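Judside Folk Loom, table model

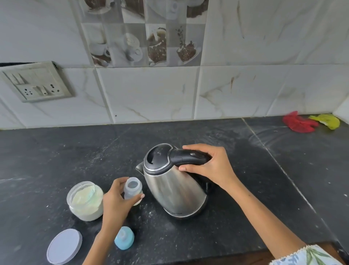
The Judside is a small rigid heddle loom for braids, bands and narrow cloth in the Travbridge tradition. It has a weaving width of 30 cm and comes with 8 shuttles and a printed pattern book. Folded, it takes up little worktop, so it suits weaving at home as well as craft fairs and demonstrations.

Warp yarn sold separately. Spare heddles: see Lai range.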